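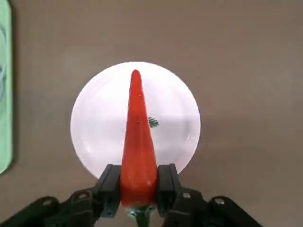
I moved to Drenholm for a job that lasted three months, and I stayed for the hot sauce. My mother thinks I'm kidding when I say that. I'm really not!

You have to understand that I grew up in a house where black pepper was considered a bit much. So when a coworker dragged me to the Gakgate market one morning in September and handed me a cracker with a drop of something orange on it, I thought I might need to lie down. I hiccuped for 21 minutes (she timed it). Then I went back and bought 2 bottles.

Gakgate is a funny place to fall in love with food. It's a parking lot most of the week, squeezed between the bus depot and a tire shop, and the stalls start packing up before noon. But the sauce people are there in all weather, and they will talk to you for as long as you can stand it. Ask one of them whether to ferment and you've lost your morning. Half of them swear by a long, slow salt brine. The other half say vinegar, a hot pan, done by supper, and what's wrong with you for wanting to wait?
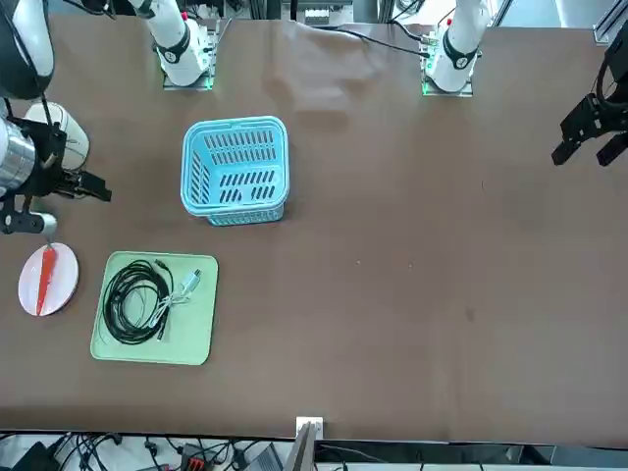
I'm a brine person now, for the record. I started with one jar on top of the fridge and it blew its lid off at four in the morning, so the second jar got a looser lid and lived in the bathtub. That one was good! Sour and a little fruity, with the burn coming along late, when you've already gone in for another bite.

The closest thing I've found in a store is a bottle called Sun, made over in Zultbridge, and I've driven the 467 miles round trip for a case of it when I could have just paid for shipping. I had the windows down and a bag of plain chips on the passenger seat, and by the time I hit the county line coming home, the first bottle was already open.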